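Kundum: tabletop arm recordings from the Eltness robotics club

Kundum is the set of recordings the robotics club at Eltness made for its spring project. The club meets in the back half of the electronics workshop. Most of us are in our first or second year, and for all but one of us this was the first time working with arms of this size. This file says what is in the folder, how it was made and what is wrong with it.

Last changed: Thursday, August 6, 2020

What the project was

The club has entered the Flurkotus household round twice. Both times we wrote the control code first and went looking for test data afterwards, and both times we ran out of weeks. In March we agreed to do it the other way round: settle on a table, a small set of kitchen things and a fixed list of tasks, record them properly, and only then start on the learning side.

The tasks are short. Move the plate from one cell to another. Take the lid off the cooker and lay it down. Lift the cooker and put it in a named cell. Put the duck in a cell next to the plate. Each task is written on a card, and the person driving reads the card out before starting so that it ends up on the sound track as well.

There are 291 recordings. Hamish Pryor and Siiri Heinonen drove the arms, Ritu Awasthi wrote the recording program (Tak, see further down), and Signe Kristiansen did the checking and labelling. Elsie Rewi is the staff member who signs for the workshop.

The table

The table top is covered in brown paper and marked out in squares with blue tape. Columns are lettered and rows are numbered, starting from the row nearest the arm bases. The letters and numbers are not written on the paper. They are in the file grid.txt, with a small sketch.

The tape was laid by hand with a steel rule and it is not perfect. Some of the strips wander a little between crossings. Please don't use the lines as a measured reference. Cell names in the labels mean "most of the object is inside this square" and nothing finer than that. If you need real positions, use the joint readings.

Wrist views are stored next to the fixed views for the same recording, under the same number with a w on the end. The fingers are always in the lower part of the wrist view. We left them in, and the training script does not mask them.
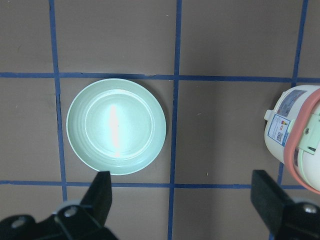 Wrist view: plate inside one cell, cooker to the right.

Two things about the wrist view have caused trouble. The plate is glossy and picks up the ceiling light, and the simple colour threshold we tried first split it into two pieces. Siiri's fix was to fit a circle to the rim and ignore the middle. The other is the cooker. It is tall compared with everything else we use, so from the wrist it leans outwards and covers more of the grid than it stands on. Labels for the cooker were always made from a fixed view for this reason.

What is in the folder

recordings/ One subfolder for each recording, numbered from 001.
labels/ One text file for each recording, same number.
cards/ The task cards as typed, with the short code for each.
grid.txt Cell names and the sketch.
faults.txt Known bad recordings, with a line on what went wrong.
tak/ The recording program and its settings.

Inside each recording subfolder you will find the fixed views, the wrist view, the joint readings as a plain table, and a file called who.txt with the driver's initials. Times in the joint table are in seconds from the start of that recording. They are not clock times.

How the recordings were made

One person drives and one person watches with a hand near the stop button. The watcher does not talk except to say stop. This rule came in after the first week, when half the sound tracks had two people arguing over them.

The driver sets the objects out according to the card, steps back behind the line on the floor, reads the card and starts Tak. A recording ends when the arm has let go and moved clear, or after 20 seconds without movement.

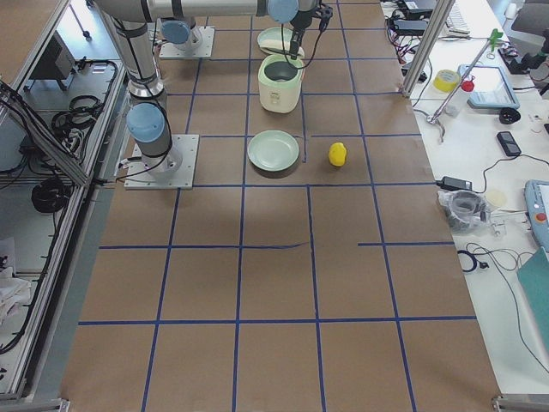

Objects are put down by eye. We talked about using a paper template to get the same start each time and decided against it, as the whole point was to have some spread. The cooker lid counts as its own object when it is off and as part of the cooker when it is on. Cards that need the lid off say so in the first line.

Only one arm has a task in any one recording. Lifts are done slowly. Hamish set the speed limit low for anything involving the cooker and it stayed there for the rest of the project, so don't read anything into the difference in speed between cooker tasks and plate tasks.

Labels

Each label file has the card code, the start cell and end cell for every object on the table, and one of three results: done, part or failed. "Part" means the object was moved but ended up in the wrong cell or on a line. Signe labelled everything once. Ritu then labelled a set of the same recordings without looking at Signe's, and they disagreed on six of them, all to do with whether an object on a line should count. We kept Signe's labels and put both in the notes for those six.

Known problems

17 recordings are listed in faults.txt. Most have a gap in the joint readings where the network dropped out. They are still in the folder, so skip them by number if you need complete tables.

The tape was patched during the project, so a line can look a bit different from one recording to the next. The paper is the same sheet throughout.

The benches beside the table were in use the whole time. Things on them move between recordings and sometimes within one. If you train on the full picture, crop to the paper first. Our first model did rather well until we cleared a bench.

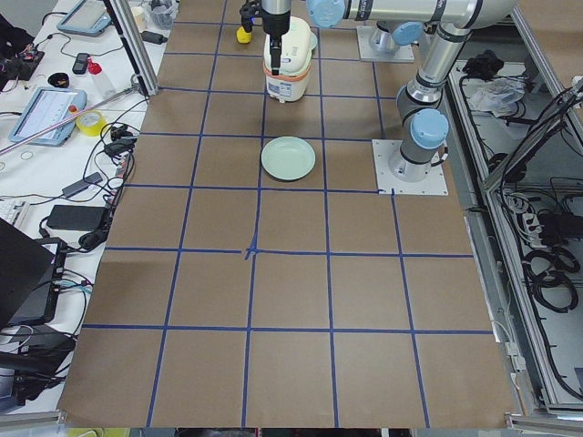 Running Tak

Tak needs Python 3 and the packages in tak/needs.txt. Copy settings.sample to settings.txt and fill in the addresses of the arms and cameras. Then start it from the tak folder with:

python tak.py --card CODE

To look at an old recording without connecting to anything, use:

python tak.py --show 045

It will complain about missing cameras. Press Enter and it carries on.

Using the data

Anyone at the school may use the recordings for coursework or club work. Outside the school, ask Elsie first. The sound tracks have our voices on them and are not in the shared copy.

If you find a wrong label, don't edit the file. Write the recording number and what you think it should be at the bottom of faults.txt and tell Signe.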